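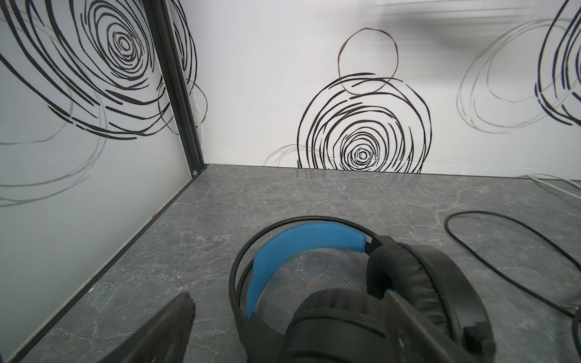
What does Pusard do?
We test the claims that makers print on the boxes of household goods, and we publish what we find.

About us

Pusard started in a rented room in Heltby, after one too many arguments over a kettle that was meant to be "whisper quiet". The kettle was louder than the one it replaced. We wrote that down, and then we bought another kettle.

To date we have published 411 reports. Most of them end with a shrug. A product that promises to save you money usually saves a little, under conditions you are unlikely to have at home, and a product that calls itself "professional" is often the same as the cheaper one with a longer lead. Now and then something does what it says – we print that too, though those pages get fewer readers.

How we are paid

Readers pay for us. We have over 2,000 subscribers and take no adverts. Everything we test is bought at full price in ordinary shops. Goveron, a retail group, once offered us a "partnership", and we still don't know what the word meant. We declined.

Be wary of us as well. We are a staff of 4, we get things wrong, and our corrections page lists 37 mistakes so far. The worst was our report on the Xia fan heater, where we misread our own meter and had to withdraw the score.

What we don't do

We don't give awards, stars or badges. We don't answer "which one should I buy?" by email, and we can't help with refunds. The office is shut for the whole of August.

Page last checked 23/01/2023. If it looks out of date, it probably is – please tell us.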